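Plaveo Pick 2: software review

Plaveo sells Pick as the grasp planner for people who have given up writing grasp planners. I qualify. Version 2 bundles segmentation, planning and a replay tool, and asks for a wrist camera, a two-finger gripper and a good deal of faith. My test for all such products is candy in a cardboard box, on the theory that shiny crumpled bags are where confident software goes to be humbled.
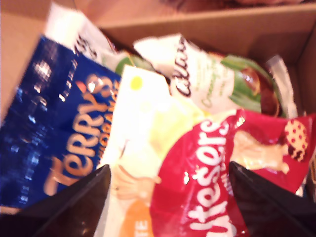 Skullow, March 24, 2024

Install took 17 minutes, most of them spent agreeing to things. Calibration wants 6 poses and is polite about bad ones. The license is $379 a year per arm, so I own one arm.

Segmentation is the best part. It gave the blue Terry's bag and the red Maltesers bag separate masks on the first try, glare and all. The pale yellow wrapper lying between them, washed out by the light, got promoted to background and stayed there until I turned the exposure down by hand. The Hirkix plugin I used before would have called the entire box one large object and tried to lift it. 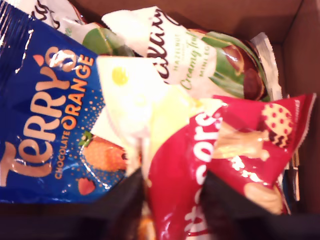 Planning

Here the mood changes. The planner proposes 5 grasps, ranked, with scores to three decimal places. I would trade two of those decimals for a hint of why it adores the seam of a bag. The box wall is handled well once you enter it as a collision plane. Leave it out and the planner treats cardboard as a suggestion.

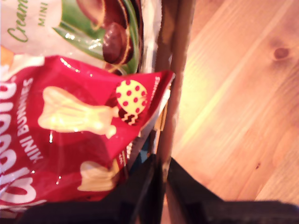

You can also set a drop zone on the open side of the wall, which took me one drag of the mouse and, the November release notes claim, used to take a config file.

Replay scrubs camera frames against the planned path, and I used it more than anything else in the package. Its one sin is that motion-blurred frames get a mask as cheerfully as sharp ones do.
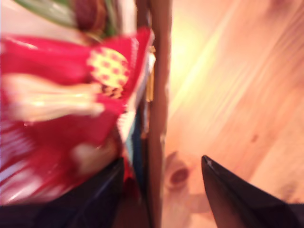
There is a blur threshold, off by default, filed under Appearance. Turn it on. Support answered my complaint with a link to the page I was complaining about.

I'm renewing, with a little sulking. If your parts are matte and rigid, the free Oyelaran planner will do.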